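Clunix review: two months with the home robot simulator

Posted 25/07/2019

I signed up for Clunix in May. It is a robot simulator you rent by the month, made by a small company called Gunlow. You pick an arm, pick a room, write a task in Python and let it run. The hobby plan gives you 300 minutes of simulated time a month and the next one up gives you 900. I started on the hobby plan and moved up after nine days.

A bit of background. I have been trying to write a pick and place routine that uses only the camera on the wrist. I had been doing this in Hurkov, which is free, and it works fine until you want a room with anything in it. Every Hurkov room I made was a gray floor and a box. My code got very good at gray floors.

Clunix comes with 192 rooms already built. Most are kitchens and living spaces, with a few offices. You can change the wall color, the lights and where things sit, and you can save the result as a new room. Setup took me one evening, most of it spent on the license key, which has to be pasted in without the dashes. The manual does not mention this. Support told me by email the next morning.

The arm model is decent. The joints move the way I would expect, and the gripper opens and closes at a speed you can set. Contact is weaker. Small things sometimes slide out of the fingers when the arm turns, and raising the friction value only helps up to a point. There is a setting called "grip assist" that more or less glues the object to the hand. I leave it off.

The wrist camera is the reason I stayed. You can mount it where you like and tilt it, and the fingers show up in the view as they should. I set mine fairly high, so there is a lot of wall in some of my runs.

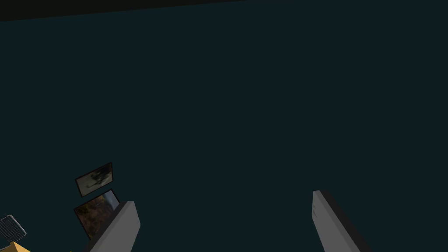

I ran 3000 short episodes over the two months, changing the start pose each time. Dim rooms gave me the most trouble. My detector kept giving low scores to anything near the bottom of the view, and I ended up tilting the camera down a few degrees and starting over. That cost me most of a month's minutes - you do not get them back when you cancel a batch, so test with five episodes first.

Other complaints: the log files are huge, the undo in the room editor only goes back one step, and the Ruggiero gripper add-on is a separate charge. I tried it on the free week and did not keep it. The standard two-finger one does what I need.

I am going to stay on the bigger plan through the fall. If you only need to check joint limits or reach, use Hurkov and keep your money. If you work from camera images, try the hobby plan for a month and turn off grip assist before your first run.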